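Chapter 5
Reading a Film's Pace: Cuts, Pauses and the Long Way Around

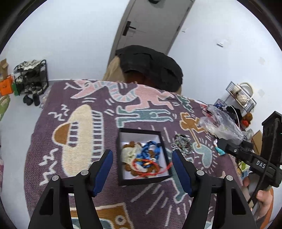 5.1 Why I Start With Pace

I came to film late and by the side door. I was running the projector at a two-screen place called the Altero, and when you watch the same movie fifteen or twenty times through a little glass window, with the sound turned down, you stop following the plot. What you start to notice is how long things last. A woman crosses a kitchen. A car waits at a light. I'd find myself tapping my foot to the cuts, and on the nights when I couldn't tap along I wanted to know what was going on.

So this chapter is about pace, and I'm going to ask you to do some tapping of your own (really, a pencil on a desk works fine).

Most of us use the words "fast" and "slow" about movies as if they were grades. A slow movie is one we checked our phone during. I'd like you to put that habit away for a few weeks. For us, pace means how often a film gives you something new to deal with - a new shot, a new sound, a new piece of news about somebody. A film can cut like crazy and still feel stuck if every shot tells you the same thing.

5.2 Two Films We'll Keep Coming Back To

The first is Hukano, a ferry drama with 231 shots from opening title to last credit. That's very few for a feature! The second is Flevar, a chase picture of nearly the same length, with 1,523. When I show them back to back, students always expect to be worn out by the second one and bored by the first, and a good half of the room comes out feeling the other way around.

Watch the ticket office part of Hukano before you read on. It's one shot, the camera stays put, and the clerk keeps getting interrupted. Every interruption tells us a bit more about why the family wants to leave. I get tense every time I see it, and I know perfectly well how it ends.

Then watch the parking garage in Flevar. I love that sequence, but try to tell me afterward where anybody was standing.

5.3 Before You Go On

Pick a passage from any movie you like, five minutes long. Tap once for every cut and make a mark on paper. Then watch it again and make a different mark each time you learn something you didn't know. Put the two rows of marks next to each other and bring them to class. Messy is fine, mine always are.

Key terms: shot, cut, average shot length, dead time, beat

READER COMMENTS (3)

tapper_in_row_two: Did this with a cartoon and ran out of paper. Is there a limit?

mkfilm: Is the answer key for 5.3 posted anywhere, or is it only in the print edition?

oldreels: I used to project too and this is just how it felt. Cuts first, story second. Nice chapter.

Contact Nyberg Press | Copyright Nyberg Press, all rights reserved | Back to top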